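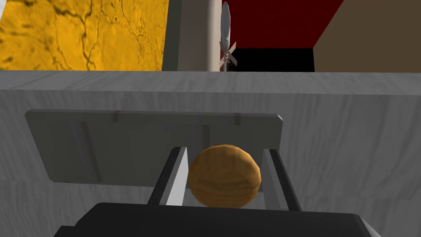 Slide 1. Abertura (deixar na tela enquanto o povo senta)

Boa tarde, gente! Esperar o barulho das cadeiras passar. Me apresentar rapidinho: sou a Lucero Ñahui, do clube de robótica da escola Ovville, e vim falar do projeto Rudwood, que é o nosso braço simulado que pega coisas em cima e em volta de um balcão de cozinha. Quer dizer, pega às vezes. A palestra é sobre esse "às vezes".

Dizer logo: tudo o que vai aparecer hoje é simulação. A bola de madeira entre os dois dedos da garra, o balcão cinza lá atrás, o cata-vento prateado, a parede vermelha, é tudo render. O clube não tem braço de verdade e a gente aprendeu um monte mesmo assim.

Apontar as facetas na bola. Ela é uma esfera meio preguiçosa, dá para ver os polígonos se encontrando se você chegar perto. Guardem isso, volto nas facetas no slide 6.

(Se o projetor estiver lavando as cores, pedir para apagar a luz da frente. No ensaio o veio da madeira sumiu inteiro.)

Slide 2. Quem fez

Agradecer a Abrehet Kahsay, que escreveu o planejador de movimento e está na segunda fileira. Abrehet, acena! Ela vai responder as perguntas de cinemática porque eu travo.

Mencionar que o clube se reúne depois das aulas, na sala de informática, e que metade da turma nunca tinha programado nada antes de março. Eu incluída na parte do Python, eu vinha de Scratch e achava que indentação era enfeite.

Contar a história do nome só se tiver clima: Rudwood era o nome da pasta. Alguém criou a pasta com pressa, a gente foi salvando coisa dentro e ficou. Não tem sigla, não adianta procurar.

Slide 3. A tarefa

Explicar com calma, porque nem todo mundo aqui é de robótica.

A câmera virtual olha por cima da garra, então o programa vê os próprios dedos, o objeto e o que estiver atrás. A partir daí ele tem que chegar até a bola, fechar os dedos, levantar e segurar no ar até o cronômetro zerar. Se cair antes, não vale.

Parece fácil! Eu também achei. Falei para a minha mãe que ia ficar pronto em uma semana.

Por que uma bola? Porque ela não tem lado. Uma caneca tem alça, uma caixa tem aresta, e você precisa decidir por onde pegar. Com a bola a gente achou que ia pular essa parte inteira. Só que bola rola, né. Encostou um dedo antes do outro, ela vai embora. Passei uma tarde vendo a bola sair passeando e bater no balcão.

Pausa para rirem. Se não rirem, seguir.

Slide 4. A cozinha maluca

O cenário muda a cada rodada. A gente sorteia a cor das paredes, a textura do balcão, onde ficam os objetos do fundo. Por isso tem combinação feia de doer, tipo parede amarelo-mostarda toda rachada do lado de uma vermelho-escura. Meu irmão perguntou quem tinha decorado. Foi o gerador de números aleatórios, e ele tem gosto forte.

A ideia é o programa não se apegar ao fundo. Na primeira versão a cozinha era sempre igual, toda branca, e a gente comemorou muito cedo: o robô acertava quase tudo. Aí a Abrehet trocou a cor de uma parede, uma só, e ele começou a fechar os dedos no ar. Ele tinha decorado o cenário! Sabia em que ponto parar olhando para a quina da parede e ignorava a bola.

Mostrar com as mãos o gesto de fechar os dedos no ar. (Funciona melhor que explicar.)

Depois disso entrou o sorteio. E foi horrível, os números despencaram e duas pessoas do grupo queriam voltar para a cozinha branca. Eu era uma delas, confesso.

Slide 5. Números (ir devagar aqui)

Rodamos 2000 tentativas de treino com cenário sorteado. Deixamos rodando nos computadores da sala durante a noite, com um papel colado no monitor escrito NÃO DESLIGA. Numa das noites desligaram.

Para o teste final, separamos 106 cozinhas que o programa nunca tinha visto. Ele pegou e segurou a bola em 87 delas. Repetir o número, porque o pessoal costuma anotar errado: 87 de 106.

Falar do que deu errado nas outras, sem enrolar. Teve bola que escapou na hora de levantar, teve dedo que empurrou em vez de apertar, e em 9 cozinhas o braço nem chegou perto, ficou tremendo no lugar até acabar o tempo. Essas 9 são as que mais me incomodam. Todas tinham balcão quase da cor da bola, e a gente desconfia que seja isso, mas desconfiar é uma coisa e testar é outra. O teste está na lista.

Se perguntarem se é um resultado bom: depende! O grupo do colégio Delside fez uma tarefa parecida com cubos e a taxa deles foi maior. Mas cubo fica parado. (Falar sorrindo, eles estão na plateia.)

Slide 6. O problema das facetas

Voltar para a imagem de abertura um instante e depois avançar de novo.

Meu slide preferido. Lembram da bola com cara de lapidada? Então. Para economizar processamento a gente usou uma esfera com poucos polígonos, e na nossa simulação o contato era calculado em cima da mesma malha. Ou seja, para os dedos aquilo era um dado de muitos lados. Quando eles encostavam numa face plana, ficava firme que era uma beleza. Quando pegavam bem num canto, a bola dava um tranco e pulava.

Ficamos dias achando que era bug do planejador. A Abrehet reescreveu a função de aproximação inteira, coitada. Quem matou a charada foi um menino do primeiro ano que estava lá só para usar a impressora e falou "mas isso aí não é redondo". Silêncio na sala.

O conserto: separamos as duas coisas. O desenho continua com as facetas, porque é leve, e o contato agora usa uma esfera matemática, lisinha. Ficou feio e funciona. Se você faz simulação na sua escola, vai lá conferir o seu, sério, é uma linha no arquivo de configuração.

Slide 7. Quando fechar os dedos

Trecho mais técnico, não correr. Beber água antes.

Os dois dedos ficam inclinados, um de cada lado, num V. A bola tem quase a largura do espaço entre eles, então a folga é mínima e o braço precisa chegar muito bem alinhado. A nossa primeira regra era fechar quando a distância até o centro da bola ficasse pequena. Só que a distância ser pequena não quer dizer que a bola está no meio, ela pode estar encostada num dedo só.

A regra nova compara o espaço dos dois lados. Se a diferença for grande, o braço recua um pouquinho, corrige e tenta outra vez. Fica mais lento, e no vídeo parece que ele está indeciso. A turma apelidou esse movimento de Seyoum, por causa de um gato que faz igualzinho antes de pular no sofá. O nome foi parar no código. A função chama seyoum() mesmo, e agora ninguém tem coragem de mudar.

Pergunta que sempre vem: por que não chegar por cima? Porque aí a base preta da garra tapa a câmera e o programa perde a bola de vista. Tentamos.

Slide 8. O que eu faria diferente

Falar da minha parte, sem sermão.

Eu teria gravado as falhas desde o começo. No início a gente só guardava as tentativas que davam certo, porque eram as bonitas de mostrar, e quando foi investigar o tranco da bola não tinha nada para olhar. Hoje é o contrário, a pasta de falhas é a maior do projeto.

Teria usado controle de versão antes também. Tivemos um arquivo chamado garra_final_agora_vai_2. Não foi.

E teria dividido melhor o trabalho. Ficou tudo na mão de quem tinha computador bom em casa, e isso é chato, o resto do pessoal virou plateia durante um tempo. Agora a gente trabalha em dupla, troca quem digita no meio do encontro, e quem estava quieto começou a dar palpite. Palpite bom, inclusive.

(Olhar o relógio. Se estiver atrasada, pular o slide 9 e ir direto para o 10.)

Slide 9. Próximos passos

Objetos com lado: caneca primeiro, depois colher. A colher me dá medo.

Testar a história do balcão da cor da bola. Vamos gerar cozinhas só com esse problema e ver se o braço trava em todas.

Talvez emprestar uma garra real. Temos uma conversa começada com uma escola vizinha, nada fechado, então não prometer nada no microfone! A Abrehet acha que vai dar tudo errado no primeiro dia, e eu concordo, quero muito ver.

Slide 10. Perguntas

Deixar o e-mail do clube na tela. O código está aberto, quem quiser o link me procura no intervalo, e se baixar a versão de antes de 29 de maio de 2024 vai pegar a bola com o contato antigo, então baixem a nova.

Respostas curtas para ter na manga:

Linguagem: Python, com um simulador gratuito.

Precisa de placa de vídeo cara? Não para essa cena, a geometria é bem simples. Demora, mas roda.

Dá para usar em aula? Dá, a professora de física já usou a parte do atrito. Ela mudou um valor, a bola virou sabonete e a turma adorou.

Vaga no clube: tem sim! Não precisa saber programar. Passar a lista antes que o pessoal levante, e recolher a caneta.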